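Notes from the Rulleck Marsh otter project

Thursday, April 26, 2018

Spring has come late to the marsh this year, and so have the otters, or so we thought until we went back through the winter recordings from the Osberg inlet. They were there all along, bless them, just keeping very odd hours. Most of the visits fell between two and four in the morning, when the tide was low and the crabs were easiest to dig out (and when we were all fast asleep).

What has us so excited is the way they handle those crabs. Otters at the Gurnside end of the marsh, only 5 miles off, carry theirs up onto the bank and start with the claws. The Osberg animals roll over in the shallows and open the shell from underneath, every time, and they leave the claws for the gulls! We logged 356 feeding visits over the winter and saw the claws eaten first in none of the Osberg ones. Pups stay with their mothers for the better part of a year, so they have plenty of time to pick up family table manners, and we would dearly love to know whether that's how this one gets passed along. 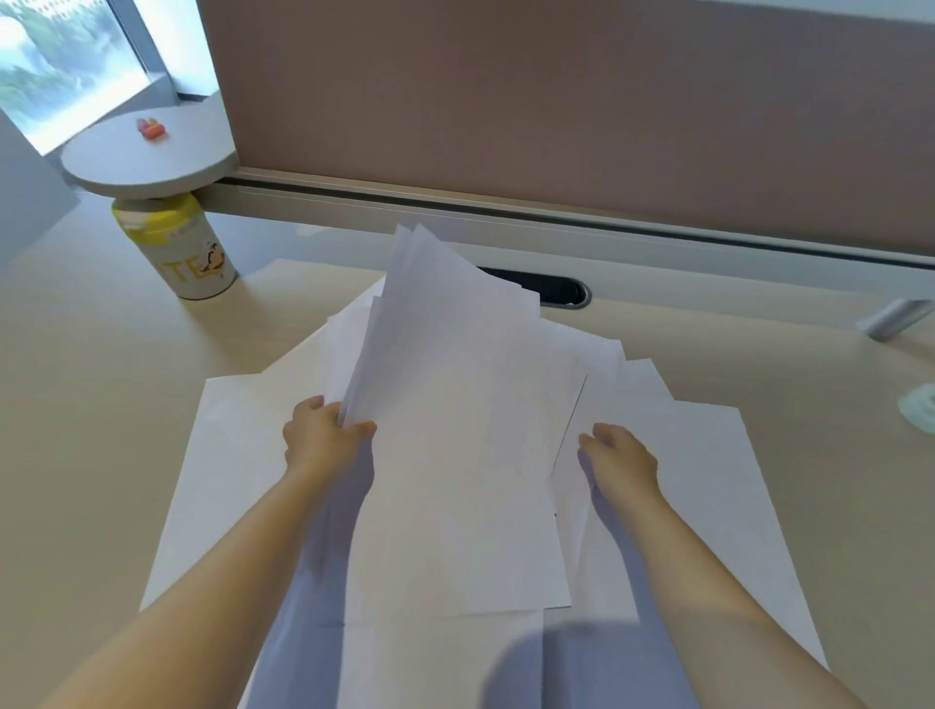
To find out, we'll need to follow a few litters from the den onward, and that means many more nights of recording. The next round starts in July at both ends of the marsh, and we hope to run it every summer through 2029 if the money holds. If you walk the creek path and come across a pile of crab claws with no crab, do leave it where it is and send us a note saying where you found it. We try to get out to fresh ones within 48 hours, before the gulls tidy up.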